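Notebook, bench 2, Tuesday, November

Started 9:40. Subject for the day: dish racks, continued from the Brorstead comparison. Open points from last time were slot width, tipping under a one-sided load, and whether drainage depends more on the plate angle or on the gap between plates. Only the first two got proper attention. Drainage is at the end and is thin.

Racks on hand: the Ornico flat stand, the Brorstead wire rack, and the folding one from the Muriithi order. The second Muriithi rack has not arrived. The folding one has a loose hinge pin on the left leg and I am not going to report numbers for it until the pin is replaced. Replacement requested, no date.

Plates: the Drudatari set, dinner size, coupe shape, no foot ring to speak of. These are harder on a rack than the old canteen plates, which had a deep foot ring that caught the upright and held. With the coupe plates the only thing resisting a slide is friction at the slot bottom and the upright behind. Worth remembering when comparing to the sheet from the spring, where everything was run with canteen plates. The two sets of results should not be on one graph.

Slot width. Measured with the feeler stock, three readings per slot, middle value kept. The Ornico slots are consistent along the length. The Brorstead slots get wider toward one end, enough to see the difference in lean once plates are loaded. I had put this down to bent wire on our unit, but the spare in the cabinet does the same, so it is how they are made.

Tipping. Method: rack on the bench, plates in the end slots only, pull with the spring scale at the top rim of the outer plate, perpendicular to the plate face. Step up in units of 10 g, hold for a count, stop when the far feet lift. Repeat 15 times per rack. The Ornico has a low base and does not lift before the plate itself rides up out of the slot. Logged as "plate out" and not as a tip. The Brorstead lifts early and lifts suddenly. Two of its runs were discarded for scale hook slip — marked with a cross in the raw sheet.

Mass check, done before the pull tests so that I would stop guessing: Ornico with two plates loaded, 1,267 g on the platform scale. Repeated after lunch with the same result. The Brorstead was weighed on the other scale, which has not been checked against this one, so that value stays out of the table for now.

Loading order matters more than I had allowed for. If the first plate goes in close to the middle and the second goes outside it, the second can be set down without touching the first. The other way around, the rim of the incoming plate has to pass over the standing one and there is contact more often than not. Contact is what chips these. Procedure for the rest of the series: inside first, then outside, lower straight down until the rim seats, and only then let it lean. 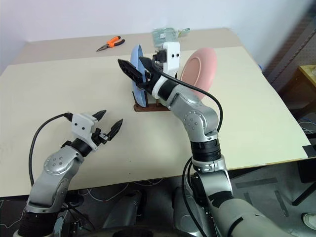 Removal is the reverse, with one addition. Lift straight before tilting. Tilting first levers the rim against the upright and drags the rack along the bench. On the bare bench top that drag is a nuisance. On a wet drainer it would be worse, but I have not run it wet and should not claim anything.

Spacing. Adjacent slots are too close for coupe plates if you want to get a thumb in between. Every second slot works. That halves the stated capacity, which I will note in the write-up without comment.

Drainage, short version: 200 ml poured over each plate from the jug, tray under the rack, weigh the tray at intervals. One run on the Ornico only. The tray was not level, found out afterward, so the run is void. Shim the tray next time and use the small level from the drawer, not the one with the cracked vial.

Outstanding:
Hinge pin for the folding rack.
Check the two scales against each other.
Repeat drainage with a level tray, Ornico first, then Brorstead.
Find out whether the second Muriithi rack has shipped.
Relabel the spring sheet "canteen plates" before somebody merges it.

Stopped 4:15. Plates washed and back in the lower cabinet, raw sheets in the blue folder.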